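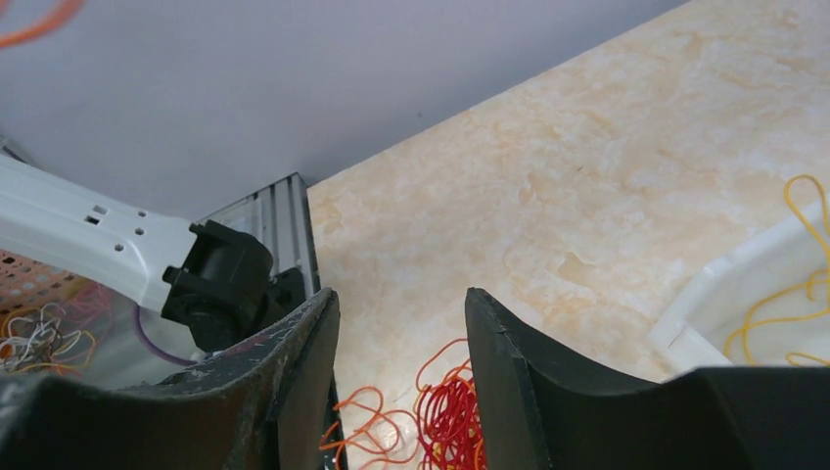

Red and orange cables on the table, yellow ones in the white tub.

Sorting cables by colour: is it worth the bother?

Every new year somebody decides the cables need a system. In January it was our turn, and the system chosen was colour. Red with red, yellow with yellow, and so on until the drawers at Villine would shut again. I said at the time that I didn't think much of it, and two months on I still don't, though I'll admit the yellow tub has its uses.

My trouble with colour is that it tells you what a cable looks like. It doesn't tell you how long it is, what is on the end of it or whether it works. If you want a short lead with the right plug, you still have to tip out the reds and pick through them, and a heap of red cable is harder to pick through than a mixed one. Everything looks like the same cable.

Then there are the ones that don't belong anywhere. White, yellow and pink wires are sharing the orange basket, so that's the rule broken already. The Vanhove storage leaflet, which started all this, suggests 20 separate colour bins. We have 9, and I can't see us buying more at Grillia prices.

The leaflet also promises that a sorted collection "stays sorted". Ours hasn't. A cable that goes back in a hurry goes back in a knot, whatever colour it is.

What I would try instead is dull. Coil each one before you put it down, tie it in 2 places, and write the length on a bit of tape. Cenditz sell a plain paper tape that takes biro and peels off cleanly (so they claim, I've only had it on since last month). Anything without a plug you recognise goes in a box, and if the box hasn't been opened by summer it can go to recycling.

If you're a colour person and your drawers really are still tidy, write in and say so. I'd want to see the drawers.

The next sorting evening is on the usual night. Bring your own tape.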